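Ticket: Label printer skips every second label after roll change
Site: Paltholm packing room
Product: Plesutlow Desk label printer, driver version 4
Priority: Normal
Status: Closed

Original report

After we changed to a new roll of labels, the printer started feeding one blank label after every printed one. It prints the first label fine, pushes out an empty one, then prints the next. We ship small mixed boxes, mostly candy and snacks, so each box needs one address label and one contents label. Half of every roll is going in the trash.

Already tried: turned the printer off and on, reseated the roll, swapped the USB cable. No change. The old roll is gone, so I can't compare.

Reply from support

Thanks for the report. Please send the following:

The part number printed inside the core of the new roll.
The label size selected in the driver, under Printing Preferences, Stock tab.
Whether the blank label also comes out when you print the built-in test page (hold the feed button until the light blinks, then let go).

Please don't run the calibration yet. It overwrites the stored values and we would like to see them first.

Update from site

The core says Stenditwood 1168. The driver is set to the same size we have always used. The built-in test page comes out without a blank. Only jobs from the computer have the problem.

I also printed from the laptop at the front desk, and that one works correctly. Same printer, same roll, cable moved over.

Reply from support

That rules out the gap sensor and the roll. If the sensor were misreading the gaps, the test page and the laptop would show it too. The setting on the packing room computer is the likely cause.

Stenditwood 1168 has a label height of 29 mm. Please open the Stock tab again and read off the exact height. A stock saved by hand is sometimes a little taller than the label, and the printer then treats the job as running onto a second one. Older rolls with a wider gap could hide this.

Update from site

Height in the driver is 32 mm. Somebody must have typed it in when the computer was set up. I changed it to 29 and printed 5 labels. No blanks.

There is a second problem now. The bottom line of the contents label is missing. It used to show the lot code and now it stops at the line above.

Reply from support

The template was drawn for the taller size, so the last line falls outside the label. Open the template in the Siliņa layout editor, go to Page Setup, and choose "Use printer stock." Then move the lot code field up until it sits inside the dotted border. Save it under a new name so the old one stays available until you are sure.

Check the address template as well. It may look fine but have an empty text field hanging below the edge, and that alone is enough to bring the blanks back.

Update from site

Did both. The address template did have an empty field at the bottom, and I deleted it. The contents template needed smaller text to fit everything. It is still readable at arm's length, and the label still fits on the side of the smaller boxes without wrapping around a corner.
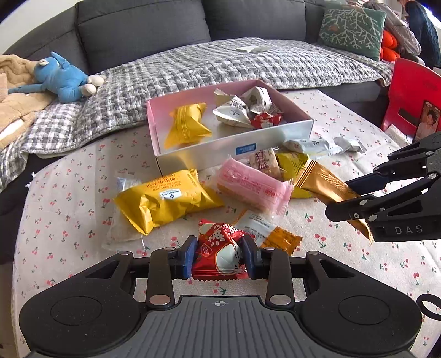

One more thing came up while I was testing. After a restart the driver went back to 32 mm. I set it again and it held until the next restart.

Reply from support

You changed the preferences for your own login only. The defaults are stored separately. Go to Printer Properties, Advanced tab, Printing Defaults, and enter 29 mm there too. You will need an administrator account. Then delete the custom stock so it can't be picked by mistake.

Update from site

Changed under Printing Defaults and removed the custom stock. Restarted twice and the setting stayed. Ran almost a full roll this afternoon with no blanks. The lot code prints on every contents label.

Please close.

Resolution

Label height in the driver did not match the stock. Corrected in Printing Preferences and Printing Defaults. Both templates resized. No hardware fault, no parts sent. Calibration not run.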